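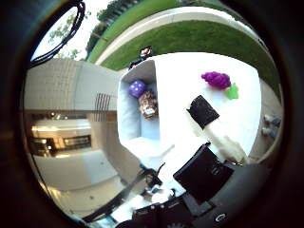

About Mekonnen

Mekonnen collects examples for teams that teach robots to handle everyday objects. We started with one table and one robot hand. We now have 6 stations, two of them light enough to be carried outside.

Most of our work is picking up and putting away. An operator guides the hand to an item, closes the fingers and places the item in a box. Toys are useful for this -- they come in many shapes and surfaces, and they are cheap to replace. Our store cupboard holds 200 objects, and new ones are added each month.

A standard order is 2,000 examples of one task. Larger orders go up to 3,000, split between indoor and outdoor sites so that the light and the background vary. Failed attempts are kept and marked as failed, unless the client asks us to leave them out.

Every recording is checked by a second person before it leaves us. We use our own labelling tool, Notuno, which stores the start and end of each grasp along with the operator's notes.

Our main workshop is at Kanus, where we share a building with Zolex, who make our fingertip pads. Visits can be arranged on weekday mornings. New operators train for two weeks, and we take on a small group each November. No background in robotics is needed. Please use the contact form to apply or to ask for a quote.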